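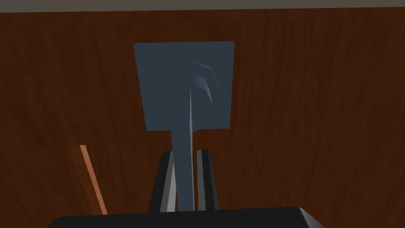
Dankwa asks if the Tronby rye needs more water, as the last loaf was dry at the crust after one day. I think yes, a little.

Wednesday, test bake, tin loaf. Flour 300 g, water 280 g, starter from the morning. The dough was sticky but I could shape it with wet hands. In the tin at 14.20.
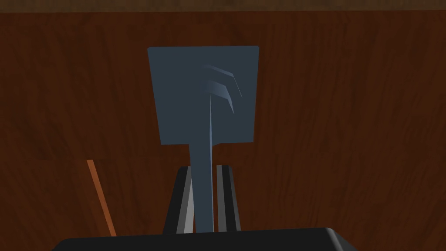
After the proof it had small holes on top, so I put it in the oven directly. Crumb is more soft than before, still sour. Next time the same water, longer bake. Keep one half for Nullthorpe.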